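Print this page | E-mail this page

Reading Fiction in Translation
Handout 2: Who is talking when the narrator talks?

Hello again! I promised I'd type up my notes on narrators before we start the Jorkoncombe novel, so here they are, a little untidy, with the bits I forgot to say in class stuck in where they belong.

We got as far as the opening chapter last time, and most of you liked the old ferryman's voice (I do too, very much). What I'd like you to hang on to is that in English you are hearing two people at once. There's the ferryman, and there's the translator who had to decide how an old ferryman sounds.
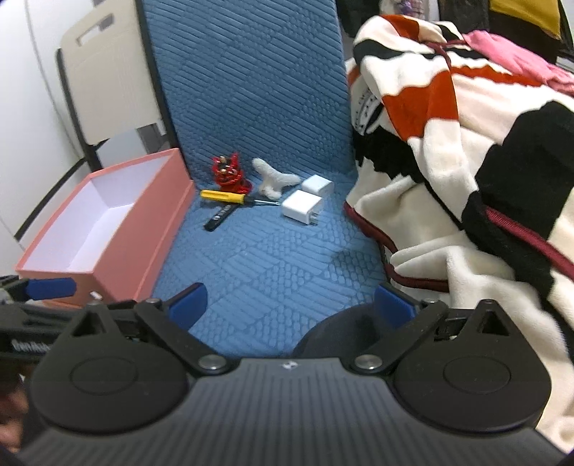
Bronwyn Tamihana
Course tutor, Reading Fiction in Translation

Take the first line. In the Ormsby edition he says "I never cared for the river." In the older Sarerside edition he says "The river was never to my liking." Same sentence in the original, same five words! But the first man sounds like my uncle and the second sounds like a retired judge. If you've only read one of them, you've met only one of the men.

So when you read this week, keep a pencil handy and mark any place where you think "nobody talks like that." It might be a clumsy translation. It might also be the author being odd on purpose, and the translator being brave enough to leave the oddness alone. I go back and forth on the market chapter myself, and I've read it more times than I'd like to admit.

A word on length. The Ormsby runs to 407 pages and the Sarerside is a good deal shorter, mostly thanks to cuts in the letters between the sisters. Use the Ormsby if you can get it. If you can't, borrow my copy of the letters before class.

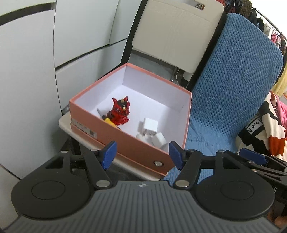 Glenys Tamihana wrote to me after the last session to say she thinks I'm too hard on the Sarerside. The stiffness suits him, in her view, as he has spent his whole life being polite to passengers and wouldn't loosen up just for a reader. I hadn't thought of it that way, and I'd like us to argue it out next time. Look at the scene with the drowned coat before you pick a side.

For class
Read chapters 2 to 10.
Pick one paragraph you'd translate differently, even if you don't know the original language. Guess!
Written responses (1000 words, no more please) are due 21st May. Put your edition at the top of the first page.

Recent handouts
Handout 1: What a translator's note is for
Reading list, January term
Efua Akpalu on translating jokes
Saskia Halliday: dialect and the short story

This site uses cookies to remember your settings. Accept | Find out more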